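3.2 Collecting the kitchen examples

We wanted examples from a room that stays cluttered, and we got 2609 of them!

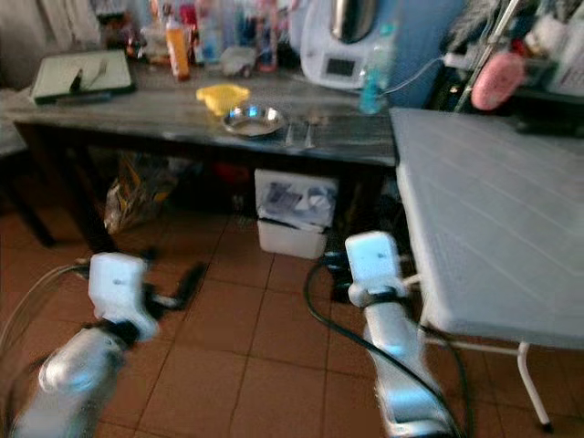
Each example is one short task done by a person steering both arms, and almost 550 came from Nelly Grajales alone – her runs are lovely to replay.

Figure 4. Two-arm setup at the dark table, with cutting board, sponge and steel bowl.

Failed grasps stayed in the Treveo set, and we're so glad they did.

Filed under: Robot Learning, Data

Comments (2)

Kausar Rind: Are the failed grasps labeled?

Celina Krajewska: Yes, by hand, in March.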